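4.3 Working with cloth: rules for two-gripper tasks

Read this section before the first towel or napkin task of a shift. It applies to all hand-held grippers used at a Hiltlow bench. Questions about the rules go to Valdemar Kirkegaard.

Before you start

1. Clear the tabletop. Cups, phones and spare cloths go on the shelf.
2. Wipe both finger pads with a dry cloth. Replace a pad if its surface has worn smooth.
3. Open and close each gripper five times. Stop if a joint sticks or clicks.
4. Check that the task sheet shows the right item code. Towels are 81, napkins are 100.

During the task

5. Take hold of one edge of the cloth with the first gripper and keep it there.
6. Open the second gripper fully before you move it toward the cloth. Half-open fingers push the fabric along the table.
7. Close on a hem or a corner where you can. Do not pinch the middle of the cloth unless the task sheet says so.
8. Move both grippers at an even pace. If the cloth slips, let it fall and pick it up again with the gripper - never with your fingers.

Note: Ridges and folds in the cloth are allowed at the start. Do not smooth them by hand.

Caution: Keep your free fingers behind the grip and away from the hinged joints. The arms can pinch skin when they close.

Caution: Do not cross the two grippers. If the tips touch, open both, back off and begin the step again.

After the task

9. Set both grippers down with the fingers open.
10. Write any dropped or repeated step in the Wallurari log. Form 895 is only for damage or injury.

Rules last checked in February by Imad Abou Jaoude. 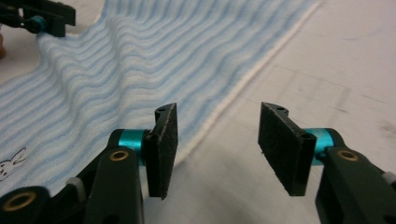 Figure 4-3. Striped towel, near gripper fully open (step 6).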